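About Oretti

Oretti is a small after-school and holiday workshop on Ingate Street in Prullham, for kids who like making, fixing, sorting and fiddling with things. We opened our doors in April with 29 children on the roll and more than 2000 bits and pieces donated by local families, and we've been flat out (and very happy) ever since!

Gerardo Villa started it all. He taught primary school for years and kept noticing how much his students loved the jobs around the classroom – cutting up the paper, putting the staplers back, washing the paint dishes and standing the plates up to drain. Those jobs were over in five minutes and everyone wanted a turn. So he went looking for a place where they could take up a whole afternoon, and found our rooms at 591 Ingate Street, in the old Quinlan drapery.

Sreekumar Arumugam joined him a few weeks later. Sreekumar is a cabinetmaker by training and cares a great deal about a good tabletop. We went with timber all the way through, big light-coloured planks with plenty of grain to look at, and we're so glad we did. It picks up marks, of course. We rub it back with fine sandpaper in the holidays and the older kids fight over who gets to do the oiling.

What's on the table

Most of our day happens at a table with the supplies along the back edge, where everyone can see them. Scissors, a stapler, paper, bowls and plates, a dish rack, and usually something built out of toy bricks that its maker has begged us to leave up until tomorrow. We mix kitchen things and desk things on purpose. Children at home do their homework and eat their tea at the same table, and learning to clear one lot away before starting the other is a skill they'll use for years.

Scissors at the left end of the table, and pale teal plates in the wooden rack in the second picture:
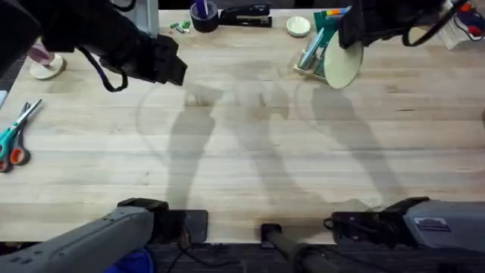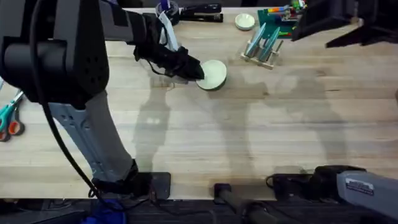
Pack-up starts at five to five, with music. The children choose the song (we have heard some of them a LOT) and every item goes back to its own spot before shoes and bags. New starters usually pair up with someone who knows the shelves, and within a week or two they're the ones telling Gerardo he's put the tape in the wrong tub.

Joining us

Groups are small and we take children from 5 years old. You're welcome to drop in and have a look at any session, no booking needed, and younger brothers and sisters can come along for the visit. Bring a labelled water bottle, a hat for the yard and clothes that can cop a bit of glue.

We're always happy to take spare bowls, plates and toy bricks too. Leave them in the blue tub inside the Ingate Street door.

Page updated Aug 22, 2022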